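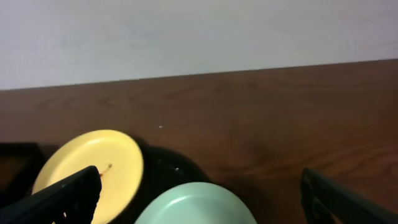
Furniture check, reading room, Kakance hostel – 2024-09-11

Item 1. Tables: stability. All were pushed by hand from two sides, and one at the window rocks a little. Put a felt pad under the short leg before the weekend. The tops are reddish-brown wood with a faint sheen, so clean them with a damp cloth only and no powder.

Item 2. Chairs: OK, 19 checked. One has a loose screw in the back. Tightened.

Item 3. Bookshelf: NOT OK. Wall bracket is missing on the left side. Load allowed is up to 40 kg for each shelf, please do not put the atlases on top until it is fixed.

Item 4. Fire exit: OK. The door opens fully. In February it was sticking – now good.

Item 5. Extension cord: replace. The cover is cracked near the plug.

Next check: after the bracket is mounted.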